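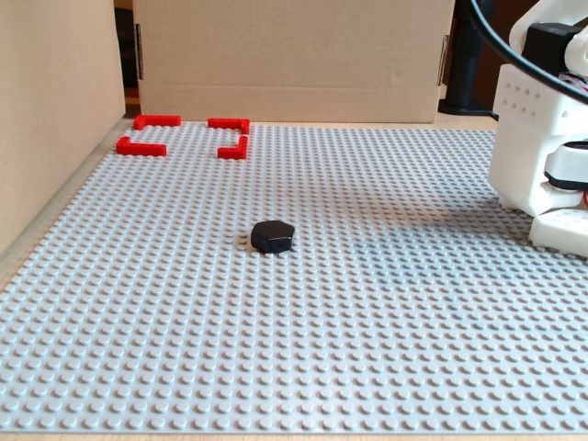 Anexo 1 -- Placa de base cinza-clara com bloco hexagonal preto.

Chamado 1642 -- Inventário do acervo lúdico: divergência na sincronização
Unidade solicitante: Ludoteca Dretberg
Aberto por: Etenesh Belay
Sistema: Talel, módulo de empréstimos
Prioridade: média
Situação: encerrado

Descrição do problema
A unidade informa que, após a atualização de dezembro, 21 registros do acervo passaram a constar como "em trânsito", embora os respectivos conjuntos estejam nas prateleiras. A reserva pelo portal fica bloqueada para esses itens. O balcão consegue efetuar o empréstimo manual, sem emissão de comprovante.

Registro de atendimento
09h10 -- Chamado recebido e encaminhado à equipe de catálogo.
09h45 -- Solicitada à unidade a exportação do inventário em formato CSV. Arquivo recebido sem erros de leitura.
10h30 -- Verificado que todos os registros afetados pertencem à coleção Fetitz, transferida do depósito Hjaltadóttir. O campo "local de origem" manteve o código antigo, que a versão 8 do módulo não reconhece.
11h20 -- Primeira tentativa de correção em lote. Foram rejeitados 4 registros por duplicidade de tombo.
14h05 -- Tombos duplicados corrigidos individualmente pela unidade. Lote reenviado e aceito.
14h40 -- Reserva de teste concluída no portal, com comprovante emitido.

Orientação à unidade
Os empréstimos manuais efetuados durante a ocorrência devem ser lançados no sistema com a data original de retirada. Novas transferências entre depósitos deverão utilizar exclusivamente a tabela de códigos vigente, disponível no menu Administração.

Encerramento
Solução confirmada pela solicitante às 16h15. Eventual reabertura deverá mencionar o número deste chamado.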